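Tiling over a timber floor junction: movement gap, silicone or trim?

14 replies · 2220 views

tokley_dan
I am tiling a utility room wall from floor level up to the ceiling. The floor is solid oak, 15 mm boards, glued down to a sand and cement screed. It was laid before I bought the house and I have no intention of lifting it. The wall is moisture-resistant plasterboard on timber studs, square ceramic tiles, beige, matt finish. I don't want a skirting board.

Question is what to do at the bottom row. The tiler who quoted says to sit the first course straight on the boards with a bead of grout. My neighbour says leave a gap and fill it with silicone. The tile supplier says neither and wants to sell me a metal trim. Which is correct?

Share · 3 comments

grout_haze
Do not grout it. Grout is rigid. Oak moves across the grain with the seasons and the joint will crack in the first winter. Any change of plane or change of material gets a flexible joint, and you have both at once.

Pascal Arnaud
Agree with the above. To add some detail: the question is which way the boards run. Timber moves very little along its length and a great deal across its width. If the boards run parallel to the tiled wall, all of the expansion is pushing at that wall. If they butt up to it end on, you will see next to nothing.

Also, find out whether there is an expansion gap under the plasterboard. If the floor was laid before the wall was lined, the boards may run under the board edge and the gap may be behind it. Pull off a bit of the old skirting and look.

tokley_dan
Boards run parallel to the wall. Skirting is off already. There is a gap behind the plasterboard, I can get a steel rule down it. The plasterboard stops 4 mm above the floor.

Pascal Arnaud
Then you are in a good position. The floor can move under the wall lining. All you need is for the tiles not to be fixed to the floor.

Set a batten, level, one full tile above the highest point of the floor plus 4 mm. Tile upwards from the batten. When it has gone off, remove the batten, cut the bottom course to suit the floor and fix it on 4 mm spacers or packers. Take the packers out before the adhesive is fully hard. Fill with silicone matched to the grout.

Share · 1 comment

mastic_man_mk2
I would not fill it at all. I have been doing floors for a long time and silicone between tile and timber always lets go of the timber side. The wood moves sideways, the silicone is stretched, the oil or lacquer on the board is what it is stuck to, and it peels. Then it collects dirt and looks worse than a bare gap. A clean 4 mm shadow line at the bottom of a tiled wall is perfectly acceptable in a dry room.

grout_haze
It's a utility room. There is a washing machine in it. When the hose fails the water goes straight down your shadow line and under a glued oak floor.

mastic_man_mk2
When the hose fails the water goes everywhere. A bead of silicone on one wall out of four does not make a tanked room. It already has an open edge at the door.

grout_haze
It deals with mopping, drips and the small leak you don't notice for a month. Those are what blacken oak.

Bronwyn Tawhiri
You are both partly right. The failure described (peeling from the timber side) is nearly always one of two faults:

1. Three-sided adhesion. The sealant has stuck to the tile, the floor and the plasterboard behind. It cannot stretch freely so it tears. Cure: closed-cell backer rod or bond breaker tape at the back of the joint before sealing.

2. Joint too narrow. A typical low modulus sealant will take 25 per cent movement either way. On a 4 mm joint that is 1 mm. If the boards slide under the wall by 2 mm over a year the sealant is being sheared hard, although shear is kinder to it than straight tension.

For boards running parallel I would open the joint to 6 mm and use backer rod. Degrease the strip of floor first, and if it is oiled, mask it and lightly abrade it. Neutral cure only. Acetoxy (the type that smells of vinegar) can mark oak.

Share · 2 comments

tokley_dan
Floor is oiled. Used to be Ruotsalainen hard wax according to the tin left in the garage, no idea what has gone on since.

Is 6 mm not going to look wide? Grout joints in the wall are 3 mm.

Bronwyn Tawhiri
It will be wider than the grout, yes. Choose the colour to match the tile and not the grout line. On a pale tile with light grey joints, a grey bead at floor level reads as a dirty edge. A sand or cream bead reads as part of the bottom tile.

skolteo_tiler
Disagree on colour. Match the grout. If you match the tile you have a grid of grey lines and then one beige one, and the eye goes to it. Every wall I do at Skolteo is matched to the grout and it has never been queried.

Bronwyn Tawhiri
On a ceramic floor, certainly. Against brown timber I stand by what I said. He can buy one of each and try them on an offcut.

bokeo_build
Has the trim been ruled out? An L profile in brushed aluminium under the first course gives a straight edge and protects the bottom of the tiles from the hoover. It does not solve the movement, you still need a gap beneath it, but the gap can be left open and you won't see the cut edges. I used the Bokeo one in a hallway last March and it has been fine.

mastic_man_mk2
At last, somebody sensible. Trim plus open gap.

Pascal Arnaud
Trim works if the floor is flat. If it has a hump in it, a straight trim shows every millimetre. Cut tiles can be scribed to the floor, and a trim can't. Dan, what is the floor like along that wall? Put a straight edge on it.

tokley_dan
3000 mm run. Worst dip is 5 mm, a bit past the middle. The rest is within 2.

Pascal Arnaud
Then I would scribe the bottom course and leave the trim in the shop. Five millimetres of taper under a metal line would annoy you every time you went in there.

grout_haze
Seconded. Also check the tile layout before fixing the batten. If a full tile at the bottom leaves you a 15 mm sliver at the ceiling, drop the whole lot by half a tile. Do a gauge rod. With square tiles in a straight grid there is no pattern to hide a bad cut, and the vertical joints need to be plumb or it will show against the corner.

tokley_dan
Did the gauge rod. Full tile at the bottom leaves just over half at the top, so I'll go with that, less whatever I scribe off.

Plan is now: batten, tile up, scribe the bottom course, 6 mm joint, backer rod, neutral cure silicone, colour to be decided after a test on an offcut. No trim. I have told the tiler and he says he'll do it but he wants it noted that he would have grouted it.

Share · 4 comments

mastic_man_mk2
I want it noted that I would have left it open.

Bronwyn Tawhiri
One last thing. Seal it in the middle of the range if you can, so spring or autumn. Do it in a dry, heated room in January and the boards are at their narrowest, so all the movement after that goes one way. Check the moisture content with a meter if you can borrow one. Nine or ten per cent is a good figure for a heated house. And leave the heating as you would normally have it for a fortnight before, don't turn it up to dry the adhesive.

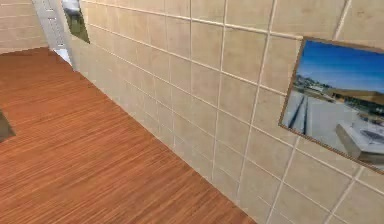 The same applies to the backer rod, by the way. Buy it a size up from the joint, 8 mm for a 6 mm gap, and push it in with something blunt. If you puncture it, it can gas and you get bubbles in the bead. Set it back far enough to leave 6 mm of depth for the sealant and tool it off once, with the masking tape still on.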